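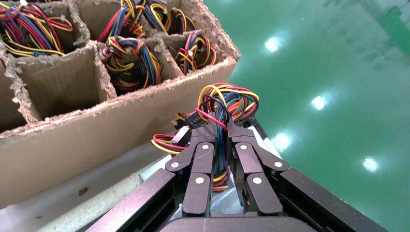 Budgeting for a robot cell in a small shop, the short version. The arm price is the number everybody asks me for and it's maybe the easiest one to get. Call, get a quote, done. What eats the money is all the stuff next to it. Take wire harnesses. They're floppy, they tangle, the connectors hang wherever they want, and a two-finger gripper has to get one out of a divided cardboard box with loops sticking up over the walls. So before you price anything, write down how your parts show up. Box, bag, tray, reel. Loose or tied. That list decides more than the spec sheet does.

Tips, in no real order. Written between jobs so bear with me.

Price the packaging first. Cut cardboard dividers are cheap and fine for a trial, but the edges go fuzzy and shed paper. Get a quote on plastic trays at the same time as the arm. We asked Flilo for 30 trays with our own pocket size and the tooling charge was 4,000 before a single tray shipped. Would of been nice to have that in the first budget.

Ask for fingers seperately. Stock fingertips come with the gripper. Spares usually don't. Order a spare pair on day one, plus a blank pair you can cut yourself. Terkia wanted 234 a pair, Jaidee was higher but shipped same week.

Second arm? Maybe. One arm picks, other arm steadies. If a person does the job with two hands and can't do it with one, plan for two and quit hoping. If the person's other hand is just holding a coffee, one arm.

Draw the bench full size. Masking tape on the floor, cardboard cutouts for the box, the fixture, the trays. Then swing a broom handle over it for the arm. Dumb but it works – we moved our parts box twice on tape and zero times after the bolts went in.

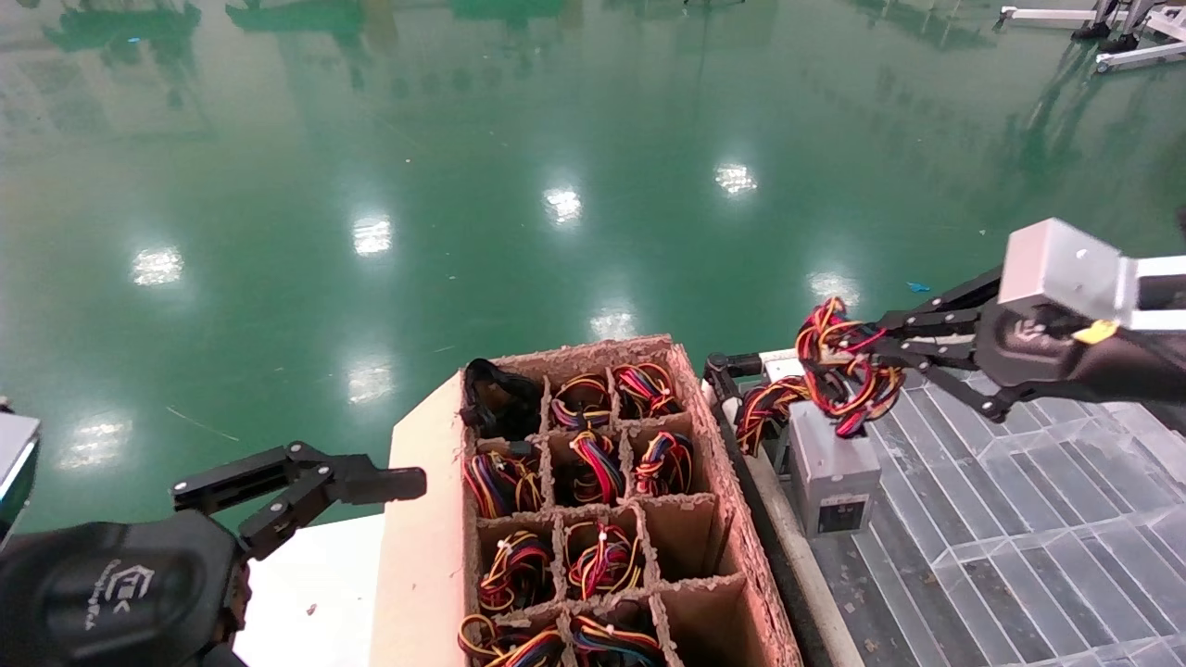
Leave room for the things that aren't the job. Power supply, clamps, trays stacked up waiting, somewhere to put a bad part. Everybody plans for the part coming in and forgets where it goes out. Add a foot of bench on each side and then add some more.

Lights and floors. Shiny epoxy floor plus overhead lights means bright spots, and bright spots bother cameras. Do your demo under your own lights, not in the vendor's showroom. A matte mat or a strip of dull board under the parts costs next to nothing. Put it in the budget anyway or it gets forgotten.

Tie the harnesses. Small white cable ties on each bundle, done by whoever coils them. Ask your supplier, ours does it for pennies. A tied bundle is so much easier to grab than a nest.

Demo with your worst box. Vendors love a nice clean sample. Send them the ugly one, torn edges and all, half the pockets empty. Napaporn Jitpraphai over at Forgate told me she won't sign anything until she's seen her own parts picked from a nearly empty box, and I've copied her on that ever since.

Hours. Write down who is going to babysit it. Somebody has to load boxes, clear a dropped part, re-teach a pick when the connector changes. First month put a real person on it for half of every day and cost it like wages, which it is.

Small stuff line. Ours came to 1,063 – brackets, cable sleeves, e-stop box, a longer network cable, labels, two clamps, a stool. None of it was on the quote.

Rent before you buy if they let you. Ask if the rental counts toward the price. Get that part in writing.

Last one, dont buy in March because there's budget left over. Did that once. It sat under a tarp till summer.

Tray drawings next time, if I get a free Sunday.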